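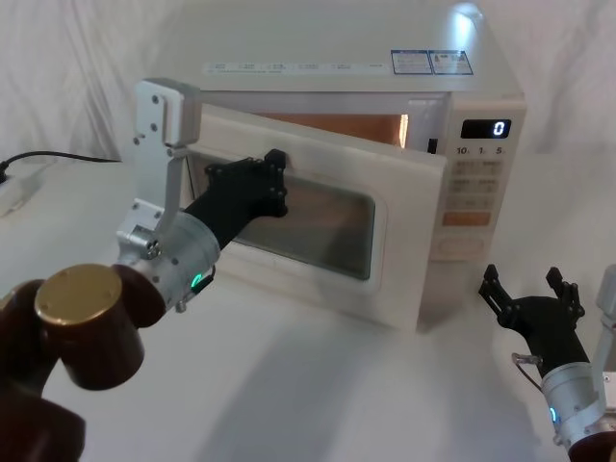 The Hedge at Nelitz

The nursery opened at eight and I was there at ten past. The gate at Nelitz sticks, and you have to lift it a little on the hinge before it will swing. I had forgotten that. I had not been there in eleven years.

I wanted hornbeam. The storm in December had taken out the old hedge along the north side of the yard, or most of it, when the neighbor's poplar came down across it. What was left was a gap you could have driven a truck through. For the rest of the winter I could see straight into the neighbor's kitchen, and he could see straight into mine. We had not spoken since a disagreement over a drain. We both bought curtains.

A young woman in a green apron came out of the potting shed and asked what I was after. I told her.

"Bare root's finished," she said. "It's too late. I can do them in pots, but you'll pay for it."

"How much?"

She told me. I said it seemed like a lot for sticks.

"They're good sticks," she said.

She took me down past the glasshouses to the standing ground. It was laid out the same as when my mother worked there. The fruit trees were on the left, the conifers along the back fence where they broke the wind, and the hedging was in long rows on black cloth in the middle. My mother had potted up for them every spring for twenty years. She wore the same brown coat, and at the end of each season they let her take home whatever had not sold. Our hedge had come from there. It had been a mix, because it was leftovers: hornbeam, some beech, a few hollies, one privet that she always meant to pull out. It never matched. In winter the beech held its brown leaves and the hornbeam held about half of its own, and the hollies stood up out of it like posts.

"How long is the run?" the young woman asked.

I said I had paced it.

"Paced it how?"

I showed her. She watched me walk up the path and back.

"You want to go home and do that with a tape," she said.

I went home and did it with a tape. The gap came to 68 feet. I had been off by nearly nine. I stood at the far end holding the case of the tape with the other end hooked over a stump, and the neighbor came out of his back door with a bucket. He looked at the tape and he looked at me. He emptied the bucket on his compost and went back in.

I called the nursery and gave them the figure. The young woman said she could put aside enough for a single row and deliver on Thursday. She said to have the trench ready, and to get the old roots out first, all of them, or I would be sorry.

The old roots were the hard part. I am not a young man and I had one spade, a mattock, and a pruning saw that had belonged to the previous owner of the house. The beech came out all right. The hornbeam had gone down and sideways and wrapped itself around stones. By noon on the first day I had cleared a stretch the length of a car. I ate a sandwich sitting on the wheelbarrow. My hands were shaking enough that I spilled the coffee.

In the afternoon I got to the privet. It was the only plant in the whole gap that was not dead. The poplar had broken it off at the knee and it had already thrown up new shoots, a dozen or so, very green and straight. I put the spade to it and then I took the spade away and worked on the holly next to it.

The neighbor came out again at four. He had a digging bar with him, the long steel kind. He stood on his side of where the hedge had been.

"You won't shift that with a spade," he said.

"I've shifted the others."

"That one you won't."

He was right. I had been at the holly for most of an hour and it had not moved. I stepped back. He put the point of the bar under the crown, set a piece of brick behind it, and leaned. Something let go down below with a noise like a knuckle. He moved the brick and leaned again. I got the mattock in from my side and cut what I could reach. It took us until almost five, and when it came up it brought a ball of clay with it that neither of us could lift. We rolled it to the side.

"Whose poplar was it, do you think?" he said. "Legally."

"Yours."

"I thought so too," he said. "I looked it up."

He wiped the bar with a rag from his back pocket. Then he said he would be around in the morning if I was going to keep at it. I said I was going to keep at it.

He came at half past seven. We started from opposite ends. We did not talk much, and when we did it was about what was in front of us. He thought the soil was sour. I thought it was just tired. He went in and came out with a test kit, the sort with the little tubes, and we took a sample from the middle of the run and shook it up and held it to the light. It was neither one thing nor the other. He put the kit back in his pocket.

By the middle of the afternoon the trench was open from the shed to the road, except for the privet. It stood on its own in the bottom with soil dug away on both sides.

"You've missed one," he said.

"I know."

He waited.

"My mother always meant to pull that out," I said.

He looked at it for a time. He walked around it as far as he could. He asked if she was the one who used to cut the hedge with hand shears, standing on a kitchen chair. I said yes, that was her. She had lived with me for her last six years and she would not let anybody else touch it. He said he used to watch her from the upstairs window, and worry about the chair. He had once gone down to offer her a ladder, and she had told him that the chair was the right height.

"It was," I said. "She was very short."

He filled in the soil around the privet himself, with the side of his boot.

The truck from Nelitz came on Thursday a little after nine. The same young woman was driving it. She backed down the side of the house with her head out of the window and stopped with a hand's width to spare. She let down the tailgate and we passed the pots along, her to me and me to him. She looked over the trench and said it was a decent trench. She asked who had dug it. I said we had.

"And that?" she said, pointing.

"That's staying," said the neighbor.

She shrugged. She said privet would outgrow hornbeam three to one and we would be forever cutting it back to match. We said that was all right. She set out the first few pots to show us the spacing, then wrote the figure on the back of the invoice so we would not drift. She said water every evening until the leaves hardened, and after that twice a week, and not a sprinkle but a proper soaking. She said if we let them dry out in July she did not want to hear about it.

We planted until the light went. I set them in and held them straight, and he filled and firmed. When we came to the privet we left a bit of extra room on either side. At the end there were two pots over, and we stood there with one each.

"Somebody can't count," he said.

"She put in spares. In case any die."

He took his across to his own side and stood it by the faucet. I put mine by the shed.

They were knee high. You could see over them, and between them, and there was nothing to stop a dog or a ball or a man from walking straight across. It would be four years before they met and six or seven before they hid anything. I had asked her that, before she drove off, and she had been plain about it.

I went in and washed. My back had stiffened up and it took me a while to get my boots off. When I came into the kitchen it was dark outside and his light was on across the way. He was at the sink with his sleeves rolled up, washing his hands, and working at the nails with a brush. The curtains were open. He did not look up.

I filled the kettle. I stood and looked at the line of little plants in the light from the two windows, and then I remembered they had not been watered, and I went to find my boots again. By the time I had the hose run out he was at his faucet with a can in each hand. He started at the road and I started at the shed.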